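Abro un hilo sobre las cocinas de los pisos alquilados y cómo aprendí a cocinar en dos metros de encimera. Perdonad mi español, lo estudio desde hace tiempo pero todavía pienso las recetas en otro idioma.

12 comentarios · 41 compartidos

Cuando llegué a Drondunen, en julio, la cocina de mi piso tenía una ventana que no abría y un cajón para todo. Yo venía de una casa con despensa. La primera semana comí pan con tomate, que me pareció una cena muy digna.

El primer error fue comprar cosas. Compré un juego de 17 recipientes de la marca Nukico, con sus tapas. Las tapas ocupaban más sitio que la comida. Ahora me quedan cuatro y uso dos.

6 comentarios · 18 compartidos

El segundo error fue seguir recetas largas. Una receta que pide tres ollas está escrita para una persona con tres fuegos libres y un lugar donde dejar las ollas después. Yo tenía un fuego bueno y otro que calentaba solamente por un lado.

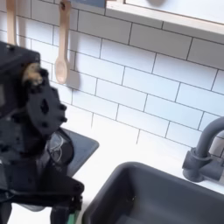
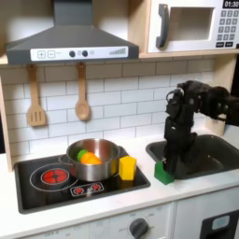
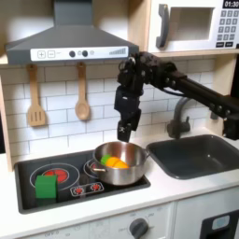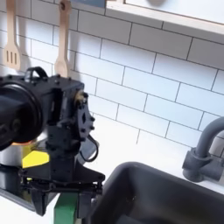 Lo que me cambió la costumbre fue el caldo. Los domingos de mi infancia olían a caldo y yo creía que hacía falta una olla enorme, de esas que no caben en ningún armario. Pues no hace falta. Un cazo de acero como el que está sobre la placa negra de la tercera foto me da para dos platos y un poco más, que guardo para el arroz. Pongo huesos, una zanahoria, puerro, agua fría y nada de sal hasta el final.

9 comentarios · 27 compartidos

Con el caldo hecho, la semana es más fácil. Un día sopa con fideos. Otro día arroz meloso. Otro día lentejas pequeñas, que no necesitan remojo – esto lo descubrí tarde y con mucha alegría.

Para las especias bajo a la tienda Vương, que está en mi misma calle. Venden el anís estrellado en bolsitas y también por peso. Recomiendo por peso. Una bolsita entera de anís me duró casi 2 años y al final ya no olía a nada.

Sobre los olores: si vuestra cocina está en el mismo cuarto que la cama, como la mía, freíd el pescado por la mañana, con tiempo para ventilar. Yo lo hice una vez a las once de la noche. Dormí dentro de una sardina.

31 comentarios · 64 compartidos

Me preguntáis por la tabla de cortar. La mía es la más grande que cabe sobre el fregadero. La pongo encima y gano un trozo de mesa. Cuando tengo que fregar, la levanto y la apoyo detrás de la puerta. No es elegante.

También me preguntáis por los cuchillos. Uno mediano y bien afilado. El mío es un Purkthorpe de segunda mano, con el mango un poco feo, y corta la cebolla sin hacerme llorar demasiado.

Una cosa que todavía no he resuelto es el horno. No tengo, y echo mucho de menos las patatas asadas. He probado a hacerlas en sartén tapada, con fuego bajo y paciencia, y salen buenas, pero la piel queda triste. Si alguien tiene un método mejor, lo leo con gusto.

Mañana pongo aquí la receta del arroz meloso con las cantidades para una persona, que me la habéis pedido varios y la tengo escrita en un papel con manchas.

22 comentarios · 35 compartidos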